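Namden Housewares
February 12, 2022

1/ I have declared war on the bowl situation. For anyone just joining: I own a lot of cheerful plastic bowls, bought in August during what I can only call a mood, and they have never once fit in the cupboard they were bought for.

2/ Current method: get everything out on the green cloth, spread it around, and look at it sternly.
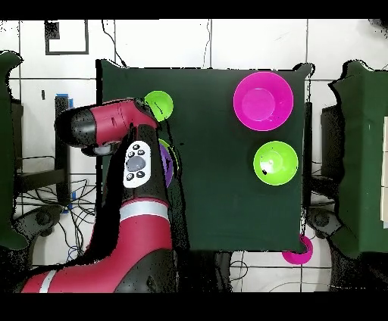 Asfaw replied that you should keep the greens and give the rest away, a bowl is a bowl and no household needs this many colors of soup.

3/ Noted. Ignored, but noted. The purple one stays. It has done nothing wrong.

4/ The trouble with bowls is that every set nests beautifully with itself and with nothing else you own. Mix in one from the Drurken outlet and the whole pile leans like it's had a long lunch.

5/ I did look up how the pros do it. The Wundis storage guide has 17 steps, and step one is "empty your kitchen." Into what, Wundis? The yard?

6/ So I made my own system, which has 2 rules. Small goes inside big. Plates go on the bottom, where they can think about what they've done.

7/ Progress report: deep pink inside purple, a bit of green poking out from under it, orange-red plate at the very bottom. I would like to say I planned the color scheme. The lime bowl is still off on its own, and I respect that.

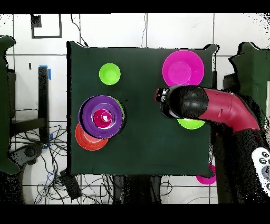

Purple stack on the left, lime bowl holding out.

8/ Several of you have asked why I don't sort by color. I tried that last year. You get a lovely pink pile with a plate sitting on top of a bowl like a hat, and then you want cereal and the hat has to go somewhere.

9/ Also yes, I measured the shelf. It's 379 mm deep, on the inside, with the door closed. The door closed is the part I forgot to measure the first time.

10/ Someone wants to know if lids are next. Lids live in a drawer. I don't open the drawer. We have an understanding – it stays shut and I use a plate.

11/ Going back in for the magenta ones now. If the cupboard door shuts I'll post it. If it doesn't, we're a household with bowls on top of the fridge, same as before.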